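Wear and Tear in a Shared Storage Bin
Killard project report, second term 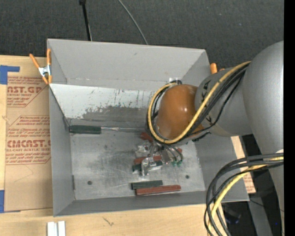 Photo: Stillden workshop group

Our brief was to study how a container ages. We chose the big grey bin, mainly as the other groups had taken the interesting objects. The sloped panel is the worst part – dark vertical scratches over a whitish surface, then a worn grey patch with an uneven border. The floor has smudges, pale scratches and dull stains. We logged 135 marks over roughly 2 weeks and argued over most of them. Stains were recorded separately, on the Jolness sheet.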